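Zollitz hand grippers and foam work sheet: a review after one long October

I have been meaning to write this up for a while, and as two people have now written to ask whether I would buy the Zollitz set again, I had better get on with it. I look after one teaching station in a small workshop. It has a wooden table, a black frame on either side, a pair of hand-held grippers and far more cable than I would like. You wear a gripper on each hand, do the job you want recorded, and the white marker plates on top tell the system where your hands went. My part is setting it up in the morning and putting it right when it sulks.

What comes with it

You get the two grippers, their marker plates, a bag of spare finger pads, one cable each and the big white foam sheet. The grippers arrived well packed and I had no complaints there. The printed guide was translated in a hurry, I think, and it calls the finger pads "cushions" on one page and "soles" on the next, which had me hunting through the box for a part that didn't exist. I bought mine through Flultmont, who were friendly on the phone and slow with the parcel.

Setting up

Allow yourself a whole morning the first time. I managed it in 83 minutes on my third go, but that was with the table already level and the frame bolted down. The foam goes on first. Smooth it out from the middle and tape the corners to the tabletop – plain tan tape is fine, and it comes off without taking half the foam with it. I tried to do without tape for a week (I was being stubborn) and the sheet crept towards me every time I slid something across it.

Then the plates. They have to sit flat and tight, and this is where I have a proper grumble. The screws are tiny and the heads are soft. I rounded one off before lunch on the very first day and had to wait for a new one. Use a decent driver and stop when it feels snug!

After that it's the check, and I do this every single morning now. Pick up something light with a thin edge, hold it, put it down, and then do the same with the other hand. I use a tray for mine, because a rim shows up a badly seated pad straight away, and it is kinder to the foam than anything with corners.

With the left gripper closed on the rim and one end of the tray just off the foam, I keep the right one open and out of the way until its turn comes. The striped cuffs are very comfortable over a sleeve, by the way, and I would happily wear a pair to do the gardening.
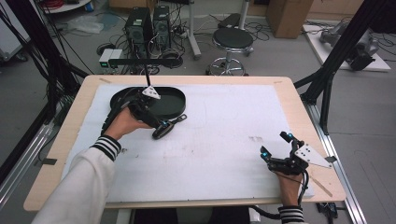 Living with it

The foam marks. Mine has brownish smudges and scuffs that I can't get out with a damp cloth, and I have stopped trying. They haven't bothered the recordings so far. Turn the sheet now and then if you are fussier than I am. Judus sell a thicker one, but I found it too springy and small things rocked about on it, so back it went.

The pads are the part that wears. The guide says to change them every 1000 grips, which seemed a bit keen to me, so I ran one set on well past that and then spent a miserable Friday wondering why everything kept slipping. I follow the guide now. A change takes a few minutes once you have the knack of pressing the pad in from the bottom edge first.

The cable on the right hand wants watching too. Let it hang in a good loose loop past your wrist. If you pull it tight it tugs at the plug whenever you reach across, and the plug is not the sturdiest bit of the kit. I had mine mended by Śliwiński, who did a lovely neat job for 25 pounds and put a longer sleeve on it while they were there. Zollitz wanted 80 for a new one.

Would I buy it again?

Yes, I would, screws and all. The grippers are light enough to use through a full afternoon and the jaws close evenly, and on the older pair I had before this they never did. I'd give it four stars out of five and would go higher if they sorted the guide out. Order a spare set of pads at the same time, and a few extra plate screws if Flultmont will sell you them loose. They told me they would, but I'm still waiting on mine.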